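Mar 18, 2023 - desk tidy task, student team notebook

Present: Svenja, Tomos, Kinga, me (Lutz). Jana in later for the Rovumik paperwork.

Goal for today - get the tidy-up task good enough to enter at Flakeck. Two highlighters into the mesh cup, nothing else moved. Organizers' sheet says 5 minutes per run, no touching the arm once it starts.

Setup
Same table as in January. Kinga put the laptop and books back where the old notes say, near enough. Glossy top is still a pain - reflections come and go with the lights, and the color mask picks up junk. Tomos wants a matte sheet over it. Not allowed I think, need to check the rules again.

Checked both views before starting:
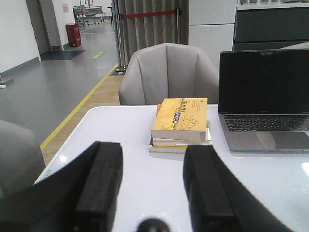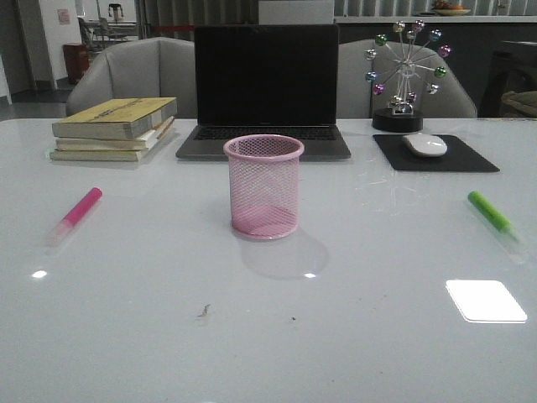 To sort out on the views
- wrist view has a lot of our own fingers in it, mask those out before training
- pink cup + pink cap. Bad choice for the color mask, green one should be the easier of the two. Svenja says leave it, the judges pick the colors anyway
- clear barrels nearly vanish on white in the fixed view. Aim for the cap, work out the barrel from the angle
- crop out the back of the room, chairs etc. No use to us
- wipe the table!! crumb or something near the front, plus smudges

Data
552 clips on the drive, of which 76 still have no labels. Tomos takes the first half, Kinga the rest. Please use the SAME names for the caps this time, we had "green" and "lime" mixed up and it cost me an evening.

Gripper
Pads feel ok. Close speed down a notch in the config, old value commented out next to it. Dont delete it.
Svenja thinks the approach should come in from the side for a pen lying at an angle - I'd go straight down and rotate the wrist. Try both, same start pose, write down which is which.

Next
- Jana: form for Aturstead, needs a signature from school
- Kinga: spare pads, ask at Reinholz
- me: fix time stamps, the two cameras drift apart over a long run
- Tomos: read the rule on table covers and tell the rest of us waht it says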